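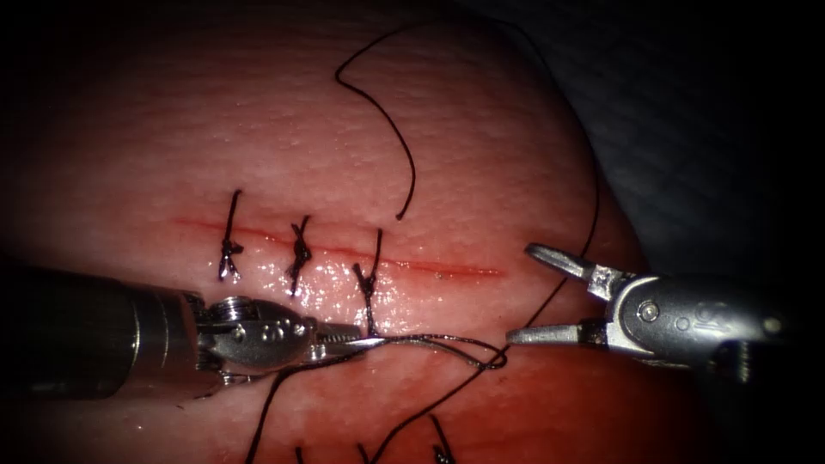

Workshop > Bench skills > Stitching practice

Reading time: 3 min

Tips for interrupted sutures on practice tissue

Quick one, notes from the February bench evening before I lose the bit of paper. Mostly for the new starters, mostly things Dzintra Raudsepp has told me more than once.

Setting up

Dark cloth underneath. Old tea towel will do, charcoal or black, nothing shiny. Black thread on pink tissue shows up lovely and the dark cloth stops the glare bouncing back at you.

Lamp in the middle, not off to one side. Turn the room lights down a bit if you can. Tissue gets glossy when damp so dab it, don't rub. Kitchen roll leaves fluff, use gauze.

Chopping board you keep for this and NOTHING else. Mine has a big red X on the back.

The cut

Shallow and straight. One pass. If you saw at it the edges go ragged and then every stitch looks bad even when it isnt. Blade away in the sharps tub before you pick up the needle, not after.

Leave yourself more cut than you think you need, room for a few goes.

The stitches

Start at one end, work along. Same bite each side, same gap to the next one. Hugo Lemaire marks his gaps with a pen dot first, I can't be bothered but his are neater than mine so make of that what you will.

Pull till the edges meet, then stop. Puckered = too tight.

Knot to one side of the line, same side every time. I go below. A knot sat right on the cut is the thing Dzintra picks up first.

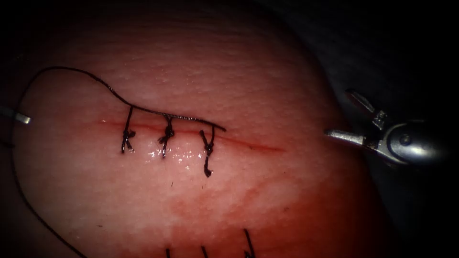

Thread is where most people come unstuck. Keep the long end up and out of the way, above the work, or you'll catch it in the next knot. Did this twice in one evening, had to snip out a perfectly good stitch.

Tails: trim them all the same. Long enough to grab when you take them out, short enough that they don't tangle with the neighbours. Trim as you go, saves hunting for ends later.

Cut thread to 60 cm. I used to cut 70 and spent all night untangling it.

Clearing up

Cloth in a hot wash on its own. Board scrubbed with washing up liquid and hot water, then disinfectant, leave it on as long as the bottle says. Tissue double bagged and straight in the outside bin, not the kitchen one.

Count your needles back in. Floor too. Magnet on a stick is good for this.

Instruments: open the hinges, scrub, dry properly with a hairdryer, drop of oil. Mine went rusty in the Wostholm tin becuase I put them away damp.

More on square knots next time, if Gemma Zanetti gives me my book back.

Contact | Copyright Prorberg Bench Notes | Back to top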